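February, 4:10 pm. Candlesticks for the Koubek table

Agathe wants the whole candlestick lot cleaned, sorted and priced before the Wellgate people come to collect. I said I'd write down what I think first, so here it is. I don't believe in the paste. The Grakon tin says 50 seconds and a soft cloth. Tried it on a scrap of sheet brass at lunch and after two rounds it was brighter in the middle and dull at the corners, same as I get from lemon and salt for a lot less money. Bastien says I rubbed too hard. Maybe. He also said that about the pewter.

Still no proof any of it is old. Mireille's note has "early, good" against the brass and nothing to back it up. I'd want to see seams and the underside of a base before I put that on a label.

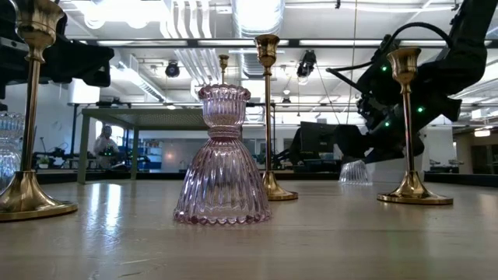 Brass and pressed glass together is Clémence's idea, and I have doubts about it. She thinks a buyer will take a mixed group at 80 where they would haggle over singles. My worry is that people who want brass want only brass. The pink ribbed holder with the scalloped rim does pick up some warmth next to the tall shafts, I'll give her that, but it is squat beside them and I can see someone asking to leave it out. Then we are back to singles. And a bright edge on a base sells under a lamp and looks like nothing in a hallway.

To do: turn the brass over and look for marks. Check the pink scallops with a fingernail for chips. Wax test on one base only, 4000 grit nowhere near any of it (Bastien, please). Ask Stela if Graluvska still sells the plain cotton wheels.

Label wording left blank until I've seen the undersides.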